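Home robot trial: pre-start checklist, kitchen and utility bench
Filled in for the Thursday session, Skastier workshop, Fultwood
Checked by: Florian Aigner
Second check: Venkatesh Krishnan

Every row gets a mark, and then I ramble underneath it as usual. Rows 1 to 4 are the real arm on the bench, rows 5 to 7 are the simulated runs.

1. Emergency stop within reach of the operator - PASS
Pressed it twice from the stool and once standing up. The button has been moved to the left of the keyboard since February and I like it much better there.

2. Floor clear inside the taped area - PASS after tidying
Two extension leads and Venkatesh's rucksack. Leads now taped down, rucksack has gone to the office.

3. Grip force limit set before power-up - PASS
Set to 5 newtons for crockery and 50 for the laundry tasks. Please don't leave it on the laundry setting overnight! I found it like that last time and the first thing on the list was a mug.

4. Load on the wrist - PASS WITH COMMENT
The limit on our sheet is 700 grams. The full washing-up liquid bottle comes in at 600, so it's allowed, but I'd still like to see it lifted half empty first. It's a slippery thing to carry and I don't fancy mopping.

5. Simulated scene loads with the right objects - PASS
Loaded first time, no missing bits. I went through the Kodberg set with a cup of tea and wrote down anything I'd want to look at again before we try the same job on the bench. 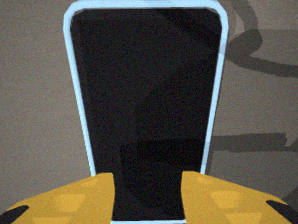
Row 5, gripper view: yellow fingers either side of the black object with the pale blue rim.

My worry with this one is how much of the view the object fills. With something that big and dark right in front of the fingers, you can't judge much of what's behind it, and I'd want a second viewpoint before signing off a similar grasp on the real arm. The dark grey strokes on the background are all over to the right of it, so at least there's something on that side to line up against. The left is plain.

6. Stop command works in simulation - PASS
Tried from the keyboard and from the Rao control panel. The panel is slower to answer, but it's within what we agreed.

7. Run log saving to the shared folder - FAIL
Folder was full. Venkatesh is clearing out the old ones, and row 7 needs doing again before anyone presses start.

General comments
My sister asked me at the weekend when she can have one to empty the dishwasher. Not yet, I told her! It'll wipe a worktop quite nicely, and it can put a towel in a basket if the towel is being reasonable. Cutlery is still hopeless - it goes for the fork and comes back with the fork and a spoon, or with nothing. On the workshop side I'm more cheerful. Sorting brackets into trays is dull, the trays stay put, and I'd happily hand that job over next month with somebody nearby.

Overall: HOLD until row 7 is cleared. Rows 1 to 3 to be repeated if the arm is switched off in between.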